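Print this page
E-mail this page

Feltlow questions, answered (mostly)

I get a lot of mail about Feltlow, and a good half of it asks the same handful of things, so I've finally put the answers in one place. If you've written to me and I sent you a link to this page instead of a proper reply, sorry! It's because your question was a good one and lots of other people had it too.

What is Feltlow, in one breath?

It's a way of teaching a robot to wipe things by recording how people's hands move when they wipe things. We collect the recordings, boil them down into short chunks of motion, and train a model that looks at a surface and picks the next chunk. Then the robot does that chunk, looks again, and picks another one. That's really the whole idea. The hard part was getting hand data clean enough to be worth learning from.

Why wiping? It sounds kind of dull.

I love wiping! Okay, I don't love doing it at home, but as a research problem it's great. Picking up a cup has a clear start and a clear finish. Wiping a counter doesn't. You go over one spot twice, you skip a spot, you lean in harder on something stuck, you work your way around whatever is in the road. People do all of that without thinking and they're terrible at explaining it. I once asked a very tidy person how she decides where to wipe first and she said "where it's dirty" and looked at me like I needed a nap.

How much data did you use?

The main set has 3,000 wiping clips in it, collected in real homes in Plunton and Drurcombe. We started in September with kitchens only and added bathrooms later, and I wish we'd done it the other way around (more on that below).

Nine people did the wiping. I was one of them for the first week and then I got voted out, fair enough, because I kept wiping the way I thought the robot would like.

Why strap markers to people's wrists? Couldn't a camera just find the hands?

It can, most of the time, and we tried that first. Hand tracking from plain video has gotten really good. The trouble is that wiping hides the fingers. They curl around the cloth, or press flat and bunch up, and the software starts guessing. The guesses look fine when you play them back at normal speed, and then you plot them and the wrist is hopping all over the place.

A printed square marker is a boring, reliable thing. If the camera sees it, you know where it is and which way it's tilted. Put several on a band so they face different ways and you can usually see at least one, whatever the arm is doing. The sensor module on each wrist fills in the gaps when you can't.

Does the gear get in the way?

Yes, a little. The bands are bulky and the cables are a pain. People forget about the bands pretty fast – the cables, never. We have one version on the bench that runs on a battery, but it's heavier, and when we tried it folks started wiping slower. Since slow wiping is exactly what I don't want to teach, we've stuck with cables for now.

Do you tell people how to wipe?

No. We say "clean this until you'd be happy with it" and then we hush up. In the very first trial I gave out a one-page sheet with arrows on it, and every single clip came out looking like somebody mowing a lawn. The robot learned lawn mowing beautifully. It also went straight past anything that wasn't on the lawn.

What about the other hand?

Ah, my favorite question. Early on we only tracked the wiping hand, because that's the one doing the work, right? But the other hand is busy too. It holds things still, moves a bottle over, props you up when you reach. When we added it to the training data the robot's reach into back corners got noticeably better, and I didn't expect that at all.

My best explanation is that where you park your spare hand says something about how far you're about to lean. It's a guess. I have a plot that sort of supports it and another plot that sort of doesn't, and I'll happily send you both.

Why do bathrooms get their own section in the write-up?

Because they broke everything. A kitchen counter is a big flat rectangle and your arm can come at it from wherever it likes. With a bathroom sink you've got a bowl to reach over, a faucet off to one side, and a corner at the back where all the specks go to live.
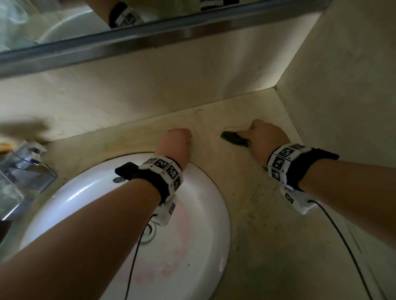 Mudassar Awan wrote in to say that the corner is only half the trouble, and that he'd bet on the mirror as the bigger headache, since any marker the camera sees twice will be in two places at once as far as the tracker is concerned. He wanted to know if we cover mirrors up or just throw those clips out.

Neither one, Mudassar, though we did try both! Covering the mirror changed how people moved (they really do glance up at it), and throwing out the clips would have left us with hardly any bathrooms. What we do now is let the tracker find every marker it can and then drop the ones that come out flipped. A reflected marker is a mirror image, so its pattern usually doesn't match anything on our list. A few still sneak through when the picture is blurry, and for those we check against the motion sensor. If the marker says the wrist went left and the sensor says it went right, the sensor wins.

So how well does the robot do?

On flat counters, pretty well. We run 10 tries per surface, with the same amount of dried-on stuff put down each time, and on flat counters it cleaned up nine of them well enough to pass. Around sinks it was five. I know that second number isn't great. Before we added the other hand it was bad enough that I didn't want to write it down, so I'm calling it progress.

Most of the sink failures are the same failure. The robot starts toward the back, decides the rim of the bowl is a wall, and quits early. It doesn't crash or fling the cloth, it just sort of loses interest.

What counts as a pass?

Somebody who didn't see the "before" looks at the surface and says whether they'd wipe it again. If they would, it's a fail. Antonina Moroz has pushed me to use a before-and-after photo score as well, and she's right that it would be easier to compare with other people's work. I've been running both lately. They disagree most on veined stone, where the photo score can't tell a vein from a smear and the person can.

Can the robot tell how hard to press?

Sort of. We don't measure pressure on the human side at all, so the robot gets the path and the speed from people and the pressing from a simple rule on its own arm. The rule is the same everywhere – light push, back off if the push gets too big. I'd really like to do better here. If you've got a thin pressure pad that survives soapy water, please, please write to me.

Is this the same thing as Horobets?

No, but I see why people ask. Horobets is our older project, the drawer-opening one, and Feltlow borrowed its wristbands and a chunk of its code. The models are different. If you have Horobets data lying around it won't load without the converter.

Can I get the data?

Soon! Video from inside people's homes needs careful going-over before it leaves the building, and mirrors make that slower too, as you can imagine. The wrist paths without video are ready now, and I'll send them to anyone who asks and tells me what it's for. One line is plenty.

Can I be one of the wipers?

If you live near Plunton or Drurcombe and have a bathroom you don't mind us looking at, yes. Don't clean it first.

Last updated March 9, 2020

Print this page
E-mail this page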